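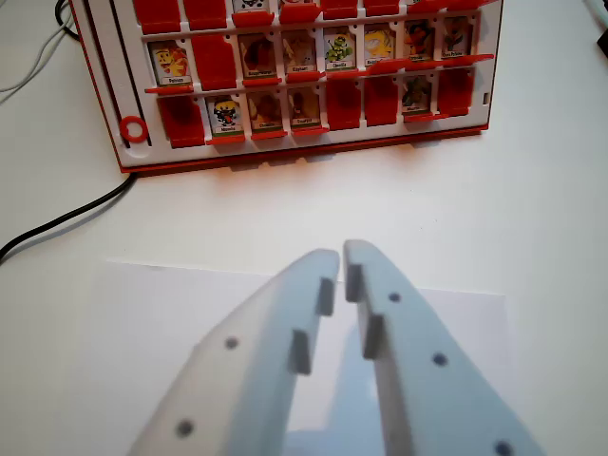

猜人物棋(又称猜脸棋、人物竞猜板,英语中多称 face-guessing game)是一类双人推理桌上游戏,双方各自从同一批人物中暗选一个,轮流提出只能用“是”或“不是”回答的问题,逐步排除候选者,先认出对方所选人物的一方获胜。游戏的规则几句话就能讲完,五岁上下的孩子听一遍便能上手,成年人却可以为一个问题该怎么问琢磨半天,这种宽度在家庭桌游里相当难得!常见的棋盘为直立式,白色框架配红色边饰的款式便是一种:人物卡一排排插在小窗里,卡片下缘有一条白色的名字签,被排除的人物由一片翻起的红色挡片遮住,没有翻起的窗口里则露着黄的、绿的、红褐色的卡通形象。中间一排八个窗口,七张卡还露在外面,只有一片挡片立着,这一排还有许多人物可以追问。

名称

“猜人物棋”是中文玩家中较通行的叫法,虽然带一个“棋”字,其实没有棋子,也没有走子的动作。有的商家写作“猜猜他是谁”“猜猜我是谁”,幼儿园里则习惯叫“翻翻板”,取的是翻动挡片的意思。英语世界最广为人知的商品名是 Guess Who?,许多人索性用它来指整个类别。本条目讨论的是这一类玩法和器具,不限于某家厂商的产品。

游戏用具

棋盘

棋盘是整套用具里最有个性的部分。一套标准用具含两块棋盘,双方各用一块,上面的人物完全相同,排列次序可以一样,也可以打乱。棋盘通常由框架、底边和若干排窗口组成,竖立放置时正面朝向使用者,背面朝向对手,对手因此看不到挡片的状态。

按照排除人物的方式,棋盘大致分为三种。

第一种为倒板式。每个人物装在一块小翻板里,开局时全部立着,排除一个就向后推倒一个。倒板式的声音最响,一次推倒一整片时噼里啪啦,许多人小时候迷上这个游戏,迷的就是这个声音。

第二种为挡片式。人物卡固定不动,每扇小窗配一片带铰链的挡片,排除时把挡片向上折起,遮住卡片。挡片与框架往往用两种对比强烈的颜色,扫一眼便知道哪些人物已经出局。它的好处是卡片不跟着转动,长期使用后边角磨损较轻;缺点是挡片若没有折到位,会露出半张脸,初学的孩子容易因此误判。

第三种为平铺式。没有立板,卡片摊在桌上,排除时翻面或移走。平铺式多见于自制版和旅行版,需要在两人之间立一本书或一只纸盒遮挡视线。

人物卡

传统的人物卡画的是人脸,每张脸由发色、眼镜、帽子、胡须、耳环等特征组合而成,下方印名字。后来出现大量主题卡,动物、怪物、卡通角色、水果、交通工具都有。主题卡的乐趣很不一样。人脸卡的特征经过刻意分配,大家问来问去总是那几个问题;换成一群颜色各异的小怪物,“它有没有尾巴”“它是不是绿的”“它看上去脾气好不好”全都冒出来了,尤其最后一问,常常引起一场热闹的争论。

名字签看起来只是附属,实际用处不小。结束游戏时必须报出名字,孩子念着念着就认得了这些字。也有玩家专门用名字来提问,详见下文“提问策略”。

谜底卡

除棋盘上的人物卡外,另有一叠谜底卡,每张对应一个人物。开局时各抽一张,放在只有自己看得见的位置。多数棋盘在框架上留有专门的插槽,也有的干脆让玩家把卡片压在棋盘底边后面。

计分件

连续对局时需要记录胜局数。常见的计分件有小插销、滑块和塑料环,安放的位置因款式而异。零件极小,最容易遗失,二手用具里缺得最多的也是它,用纽扣或者回形针代替完全不影响游戏。

基本规则

准备

双方相对而坐,棋盘立在各自面前,确认所有人物均处于可见状态。洗混谜底卡,各抽一张。年幼者先问,或者用猜拳决定。

进行

轮到自己时,在提问和猜谜底之间选择一项。提问必须能用“是”或“不是”回答,例如“你的人物戴帽子吗”。对手如实作答,提问者据此在自己的棋盘上遮住不符合的人物。回答为“是”,就遮住所有不戴帽子的;回答为“不是”,就遮住所有戴帽子的。初学者最常犯的错误是把方向弄反,遮掉了本该留下的那一半。遇到这种情况,家长不妨让孩子把推理说出声来:“他说不是,那戴帽子的就不用要了。”说过几次便顺手了。

结束

认为已经知道谜底时,可以在自己的回合直接报出名字。猜对即胜。猜错的后果各地不同:较严格的规则判猜错者当局告负,较宽松的规则只算浪费一个回合。对局前应当先讲好采用哪一种,两种规则下的最佳打法差别很大。

争议的处理

规则书一般没有写清楚的,是特征的边界。头发算棕色还是红色?围巾遮住下巴,算不算有胡子?主题卡上一只黄底带红的小怪物,问“它是红色的吗”,该怎么答?常见的约定有三条:颜色以面积最大的为准;看不见的特征按没有处理;实在说不清时,回答者可以答“换个问题”,提问者不损失回合。

提问策略

二分法

猜人物棋最适合用来说明二分查找。设棋盘上有24个人物,每个问题若都能把剩余人物平分,24个变12个,再变6个、3个,然后是两个或一个,最多五个问题之后必定只剩一人。比较一下逐个点名的问法:“是阿福吗?”“是小梅吗?”运气不好时要问二十多次。第一次把这笔账算给孩子听,他们的表情往往十分精彩。

困难在于现成的特征很少恰好平分。传统人脸卡里,戴眼镜的、戴帽子的、白头发的都只占少数,问其中任何一项,多半得到“不是”,只能遮掉几张。于是便有了复合问题。

复合问题

把两个特征用“或者”连起来,如“你的人物戴帽子或者戴眼镜吗”,可以凑出接近一半的比例。同理还有按位置提问(“在最上面一排吗”,要求两块棋盘排列相同)和按名字提问(“名字的第一个字笔画多于八画吗”)。按名字提问威力很大,任何一批人物都能借此切成想要的份数。

复合问题算不算犯规,玩家之间历来有分歧。一派主张,只要能答是或不是就合法;另一派认为,允许这样问,图画就失去了意义,不如直接猜数字。家庭对局多半采用折中办法:一问只许涉及一个看得见的特征。

冒险猜测

在轮流提问的情形下,始终平分并非永远最优。落后的一方若按部就班,等于把胜局让给领先者,此时应当提出更大胆的问题,赌一个较小的子集。例如自己还剩八人而对方只剩两人,问一个只符合两人的特征,一旦命中便能立刻追平;没有命中,局面本来也不乐观。领先的一方则可以稳稳地平分下去。这个道理在许多竞赛里都成立,但很少有别的游戏能让人在几分钟之内体会得这样清楚。

托伊贝尔列表

弗劳克·托伊贝尔(Frauke Teuber)提出过一种记录方法,后来以她的姓氏命名。做法是在对局前把全部人物写成一张表,每行一个人物,每列一个特征,有则打勾。列的勾数越接近行数的一半,该特征越适合先问。对局中每遮去一批人物,就在表上划掉相应各行,重新清点各列。她最初把它用作小学生的统计练习,孩子们画出来的表格五花八门,有人专门设了一列“会不会咬人”,她也照样保留。

托伊贝尔列表的另一项用途是检查自制卡片。若两行的勾完全一致,说明这两个人物除名字外无法区分,需要给其中一个添点东西,一顶帽子就够了。

版本与收藏

奥尼奥版

奥尼奥(Orneo)的版本以可更换的主题卡著称,先后推出11个主题,框架尺寸始终没有改过,早年的棋盘插得进后来的卡片。收藏者对其中的怪物主题评价最高,画面里几乎找不到两只表情相同的怪物,提问时大可不必拘泥于颜色。

布鲁比卡库

布鲁比(Brulby)走的是另一条路线。它不出棋盘,只出散卡,总目原列300张,校订时剔除了特征重复的14张,现行总目为286张。玩家每次从中任取一批装板,所以几乎没有两局的阵容是一样的。任取的代价是特征分布不受控制,有时一板人物倒有大半戴着帽子,有时一顶也没有。喜欢用列表法的人反倒最中意这种混乱,每一局都得从头算起。

普伦斯特德规则

普伦斯特德(Prenstead)规则是一种三局制打法,多用于聚会。第一局正常进行;第二局允许复合问题;第三局双方不得询问颜色。三局各计一分,平分时加赛一局,加赛中每人只许提三个问题,然后必须报名字。第三局最受欢迎,尤其在使用颜色鲜艳的卡通卡时,玩家张嘴就是“它是不是黄”,说到一半又硬生生吞回去。

变体玩法

双谜底。每人抽两张谜底卡,提问时须说明“两个都是”或“至少一个是”。逻辑难度陡增,建议备好纸笔。

说谎一次。整局之中双方各有一次机会作出不实回答,用不用由自己决定。提问者因此不敢把遮住的人物彻底忘掉,需要在关键处换个问法核实。

反向竞猜。一人看着谜底卡描述人物的性情和职业,不得提到任何外观,另一人凭直觉遮去认为不像的。毫无严谨可言,笑声最多。

团队赛。每方两至三人共用一块棋盘,组内可以商量,但商量的话对手也听得见,于是压低嗓门和递纸条都成了游戏的一部分。

单人练习。抽一张谜底卡,扣住不看,请旁人代为回答,记录自己用了几个问题,多次练习后比较平均数。

教育用途

猜人物棋常见于幼儿园大班和小学低年级。语言方面,它要求孩子说出完整的疑问句,并且使用准确的形容词;外语课上也很好用,“Does he have…”和“Is she…”在一局里自然而然地重复许多遍。数学方面,它涉及分类、集合的交与补以及简单的概率。语言治疗师有时用它练习“没有”“除了”“或者”一类词语。

教师使用时需要留意两点。其一,传统人脸卡的年代感较重,有些版本人物面貌单一,更换成班级自绘的卡片效果更好。其二,涉及长相的问题应当引导孩子使用中性的词,“他的鼻子大吗”没有问题,“他丑吗”则既不礼貌,也没法回答。

自制方法

准备两块厚纸板、一叠空白卡片和可折叠的纸条。先决定人物总数,初次制作以16个为宜,恰好可以连续平分四次。接着列出四到六个特征,分配到各人物身上,尽量使每个特征出现在半数左右的人物上,并用托伊贝尔列表核对有无重复。画好一套后复印或扫描出另外两份,一份装第二块棋盘,一份作谜底卡。挡片用深色卡纸剪成,底边折一道,以胶带粘在卡片下方,向上一折即可遮住画面。胶带不要贴得太紧,留一点余量,否则挡片立不住。名字最好让孩子自己起。

保养与补件

塑料铰链是最先损坏的部位,开合时应当用指腹托着挡片的中间,避免只掰一角。卡片松动时可以在背面垫一层薄纸。清洁框架用微湿的软布即可,卡片先取出来。收纳前把挡片全部复位,并清点谜底卡,少一张谜底卡意味着某个人物永远不会被选中,熟悉用具的玩家会悄悄利用这一点。补画的谜底卡应与原卡大小一致,背面颜色也要相近。

参见

二分查找
二十问
决策树
推理类桌上游戏
翻牌配对

搜索词条 请输入关键词 搜索 高级搜索

本条目最后修订:2021年12月27日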